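금속 창틀 유리창 청소하는 법

작성 2025년 2월 7일

창문 청소는 유리보다 창틀에서 시간이 더 걸립니다. 유리부터 닦으면 나중에 창틀에서 흘러내린 구정물 때문에 유리를 다시 닦게 됩니다. 이 글은 어두운 색 금속 창살로 칸이 나뉜 창을 기준으로 썼습니다. 통유리 창이라면 4단계의 칸별 작업만 건너뛰면 됩니다.

준비물

중성세제 몇 방울을 푼 미지근한 물 한 양동이
헹굼용 맑은 물 한 양동이
극세사 천 네 장(세제용, 헹굼용, 마무리용, 창틀용)
고무날 스퀴지. 창살 사이 칸보다 폭이 좁아야 합니다
마른 붓과 헌 칫솔
틈새 노즐을 끼운 진공청소기
바닥에 깔 낡은 수건

스퀴지는 칸의 안쪽 폭을 재고 나서 고르세요. 제가 쓰는 것은 Dririco의 좁은 스퀴지이고, 날만 따로 갈아 끼울 수 있습니다. 날 끝이 조금이라도 패었으면 줄무늬가 남으니 새것으로 바꿉니다.

언제 닦는가

해가 유리에 바로 드는 시간은 피합니다. 유리가 데워지면 세제 물이 닦기 전에 말라 얼룩이 됩니다. 흐린 날 오전이 가장 편합니다. 영하로 내려가는 날에는 바깥쪽을 닦지 않습니다. 꽃가루철이 지난 6월에 한 번 크게 닦고, 겨울에는 안쪽만 가볍게 닦아도 충분합니다.

1단계. 마른 먼지 털기

물을 쓰기 전에 창살 윗면과 모서리를 마른 붓으로 위에서 아래로 털어 냅니다. 떨어진 먼지는 청소기로 바로 빨아들입니다. 먼지가 남은 상태에서 물이 닿으면 모서리에 진흙처럼 뭉칩니다. 창턱에 물건이 있으면 이때 모두 치우고 수건을 깝니다.

2단계. 창틀 닦기

창틀용 천을 세제 물에 적셔 꼭 짠 다음 금속 부분을 닦습니다. 도장된 금속에는 거친 수세미나 연마제를 쓰지 마세요. 어두운 색은 잔흠집이 하얗게 드러납니다. 유리와 금속이 만나는 실링 부분은 칫솔로 짧게 문지르되 세게 누르지 않습니다. 실리콘이 들떠 있거나 퍼티가 갈라진 곳이 보이면 그 칸은 물을 적게 쓰고, 보수를 먼저 하는 것이 좋습니다.

도장이 벗겨져 녹이 비치는 자리는 마스킹 테이프로 표시해 두었다가 완전히 마른 뒤 방청 도료를 바릅니다. Prinwood 작업장의 창을 관리하는 Aigars Žukauskas는 표시한 자리를 수첩에도 적어 둡니다. 테이프는 하루 이상 붙여 두면 자국이 남을 수 있습니다.

3단계. 유리에 세제 물 바르기

세제용 천을 적셔 물이 뚝뚝 떨어지지 않을 만큼만 짭니다. 맨 위 칸부터 한 칸씩 바르고, 한 칸을 끝낸 다음에 다음 칸으로 갑니다. 테이프 자국이나 페인트 방울은 세제 물을 적신 천을 몇 분 대어 불린 뒤 플라스틱 헤라로 밀어 냅니다. 금속 날은 유리를 긁을 수 있어 권하지 않습니다.

4단계. 칸마다 물기 걷기

헹굼용 천으로 세제를 한 번 닦아 낸 뒤 스퀴지를 칸의 위쪽 끝에 대고 아래로 한 번에 내립니다. 다음 줄은 앞줄과 조금 겹치게 내립니다. 한 번 내릴 때마다 날을 마른 천에 닦습니다. 칸 아래에 고인 물은 천의 모서리를 손가락으로 밀어 넣어 찍어 냅니다.

5단계. 빛에 비추어 확인하기

실내등을 끄고 창밖의 밝은 빛을 받으며 비스듬한 각도에서 유리를 봅니다. 정면에서 안 보이던 줄무늬가 이때 드러납니다. 남은 얼룩은 마무리용 마른 천으로 작은 원을 그리며 닦습니다. 안쪽은 가로로, 바깥쪽은 세로로 마무리해 두면 얼룩이 어느 면에 있는지 방향만 보고 알 수 있습니다.

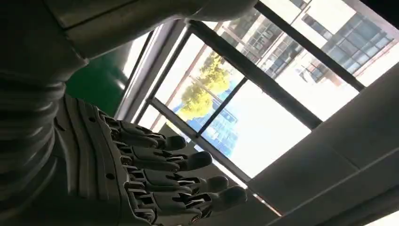 6단계. 말리고 정리하기

여닫는 창은 조금 열어 두고 모서리의 물기가 마를 때까지 기다립니다. 잠금장치와 경첩은 마른 천으로 닦고, 뻑뻑하면 윤활제를 한 방울만 씁니다. 쓴 천은 섬유유연제 없이 빨아야 다음에 쓸 때 유리에 막이 생기지 않습니다.

높은 창을 닦을 때

손이 닿지 않는 칸은 연장봉을 씁니다. 의자나 창턱을 밟고 올라서지 마세요. 바깥쪽을 안에서 닦을 수 없는 2층 이상의 창은 전문 업체에 맡깁니다.

글: Eglė Siliņa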